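**Blue pads slipping on fleece – replace or clean?**

**pledem_bench** – Wednesday, January 23, 2019
Running the hand-held gripper on blankets and folded cloth at our Pledemcombe site. Pads are the blue ones from Farka, 1,997 grips on this set. Since last week it drops the top layer maybe one time in 20. Farka says swap the pads at the first sign of slip. Sounds to me like a company that sells pads.

**torquewrench6**
Did you wipe them? Fleece sheds like a dog. Alcohol, lint-free rag, let them dry, try again before you spend a dime.

**pledem_bench**
Wiped twice. Better for an hour, then the same. Jaw screws are snug, I checked all four.

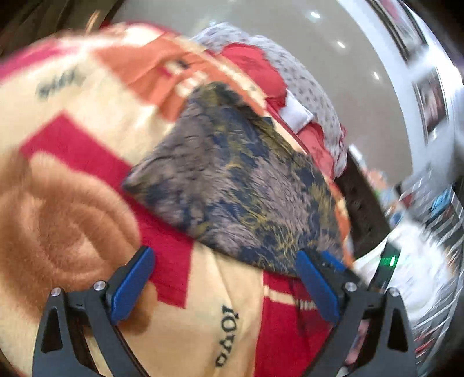 *Blue pads down on the pile, just under the dark mottled cloth. Green light on.*

**guerra_cell_2**
The green light tells you it has power and that's it. On ours at Guerra it stayed green with a jaw half an inch out of line. I'd check that both pads meet evenly at the tip. Close them on a strip of paper and pull.

**torquewrench6**
You can't judge alignment with the pads angled in on a soft heap like that. Do the paper test on a bare bench. And I still say it's lint.

**notwood_nights**
Disagree with both of you. We changed pads every 32 shifts at Notwood and the slipping went away. Old pads glaze over. Wiping does nothing for that.

**guerra_cell_2**
Did you change anything else at the same time?

**notwood_nights**
New screws too, and we reset the jaws while we were in there.

**guerra_cell_2**
So you don't know it was the pads.

**pledem_bench**
Paper test done. Left side holds, right side lets go with a light tug. Going to loosen the right jaw, square it up and leave the old pads on for now. If it still drops cloth after that I'll buy the stupid pads – one set, not the box of six they keep quoting me.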